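We got to Hestden just after opening, with damp coats and a flask of tea, and I was already far too excited. The Negussie Rooms have been on my list since March, when I read that they let visitors work the old adding machines. They really do!

The first room is all counting: tally sticks, bead frames, and a long wall chart that shows one number written in base 2, base 10 and base 60. We were handed a card with 27 on it and asked to find it in binary by flipping wooden tiles. It comes out as 11011, and I was slower at it than the children next to me (they had clearly done it before).

Upstairs is the Fletgate calculator, a brass and steel machine with a crank on the side. You set your first number, turn the handle, shift the carriage along one place and turn again. I tried 300 times 90 and got 27,000 with a lovely clunk at every turn. Long multiplication made so much more sense once I could feel the shift in my hand – I wish I'd had one at school.

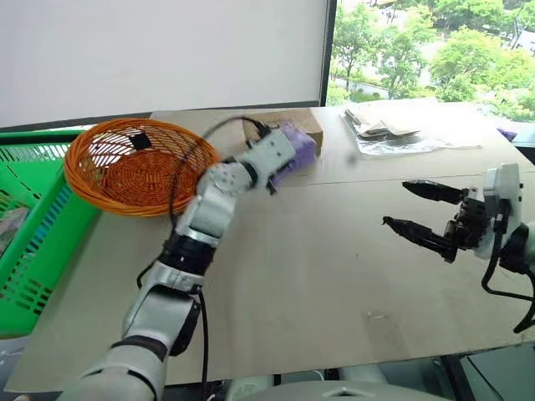 *Purple bundle, brown box and the gripper.*

After lunch we joined the Trallis workshop on carrying and borrowing. We added in binary with buttons and egg boxes, one cup for each place, and had to clear a cup and pass one button along whenever two met. It sounds simple, but my friend and I got into a proper muddle at the fourth place and had to start over.

The shop is tiny but has good squared paper and a booklet of puzzles in base 8. I'm stuck on page 2 – and very happy about it.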